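Pre-purchase inspection checklist: hand-held gripper kits and head rigs
Walby shared equipment pool, used with the Grilent and Zinchenko quotes

Fill this in before the purchase request goes up. Comments are from the April round and stay in until somebody writes better ones.

1. Finger pads. Ribbing intact, both pads seated in their housings. Pass.
Comment: Spare pads are a separate line on the Grilent quote. They were a separate line last year too, and we acted surprised then as well.

2. Finger travel. Open and close fully, ten times, no sticking. Pass.
Comment: The tenth one is always done with less conviction than the first.

3. Grip strips on the body. Press the corners and look for lifting. Pass, one corner to watch.
Comment: Glue is cheap. Put it in the budget anyway, or it will come out of the coffee money.

4. Head rig. Strap holds when the wearer looks down at the table. Pass.
Comment: Try it on more than one head. Flullia sells a padded strap for people who have to wear the thing past lunch.

5. Printed markers. Flat, clean, full black border. Pass.
Comment: The only item on the list we can replace with a printer, so naturally it has never failed. 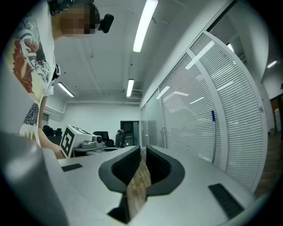
Page last changed: April, 4:10 p.m.

The gripper gets checked at table height with the head camera on and the marker box set out on the table. A kit that behaves on a shelf can still be a nuisance in the hand.

6. Price check. Grilent, $1,443 per kit. Zinchenko, $1,582 per kit. Fail, pending.
Comment: Zinchenko includes the charger. Grilent calls it an accessory, in the sense that wheels are an accessory to a car.

7. Ceiling for the year. $2,000 per station. Open.
Comment: With rig, spares and a case, the first full total came to $2,691. Either the ceiling moves or the case does. I have asked about the ceiling.

8. Storage. Shelf space confirmed before ordering. Not done.
Comment: See last year's comment, which also says not done.

Return the sheet with both quotes attached.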